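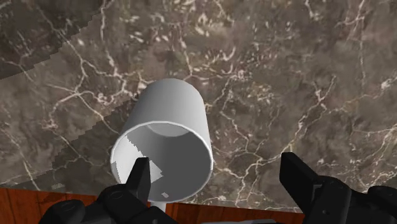

Do I need to reseal a marble countertop every year?

Only if water soaks into it. Put a spoonful of water on the stone, wait a while, wipe it off and look for a dark patch. If the stone has darkened, seal it. If it hasn't, save your money.

Asked in Kitchens and Surfaces

We moved into a house in November with a long marble counter and wood floors. The previous owners left a folder with a "care plan" from a firm called Wevormont. They want $443 a year to come out and reseal the whole thing, and the paperwork says that skipping a year will "compromise the stone." I called and asked what that meant and got a lot of talk about pores. Then the guy tried to sell me a floor treatment too. I do cook a lot, mostly tomato sauce, and we have hard water. Is this a real thing or am I paying for somebody to wipe my counter with a rag?

Hendrik Maes

You're paying for the rag. I put in stone for 27 years and I have yet to meet a slab that knew what month it was. Some marble drinks up everything and some barely takes sealer at all. A firm that quotes you a yearly schedule without testing the stone is selling a schedule.

What I would do in your place:

Do the water test in several spots, especially by the sink and the stove. Those go first.
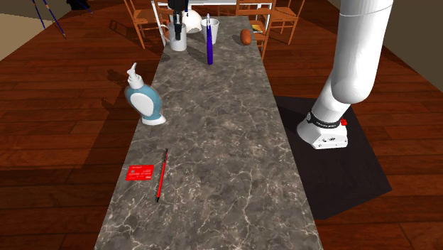

Buy a plain penetrating sealer

The bottle costs $30 where I live and lasts me years. Clean the counter, let it dry overnight, wipe the sealer on, and get the extra off before it hazes. Read the label for the wait time, they differ.

Don't expect it to stop etching

Tomato sauce is acid. Acid eats the polish and leaves a dull mark, and sealer does nothing about that, whatever the brochure says. Sealer slows down stains. Anyone who tells you it makes marble "acid proof" should be asked to put that in writing and squeeze a lemon on it.

Be careful with the cleaner as well. Vinegar is out. I also stay away from the pricey stone sprays, which in my experience are mostly soap and perfume. A drop of dish soap in warm water does fine. 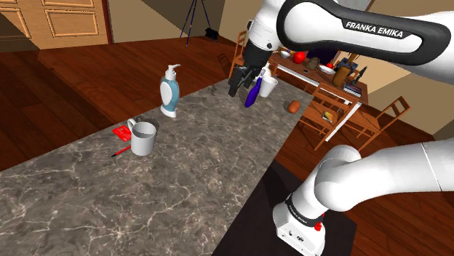
For the hard water, wipe around the faucet at night so it doesn't sit and dry there. Don't go at the crust with a lime remover, most of those are acid too.

Fallness

I had the Larberg people do mine and it looked great for a month, so I don't know. They charged 200 for a small vanity top. My sister never sealed hers and I can't tell the two apart. Maybe it depends on the color?

Shim

Check the contract before you cancel. If it was in the old owners' name you probably don't owe anything, but I'd want to see whether you signed something at closing. Agree with the first answer about the test, except I'd give it longer than he suggests. Mine looked fine after a few minutes and had a dark ring when I came back from walking the dog.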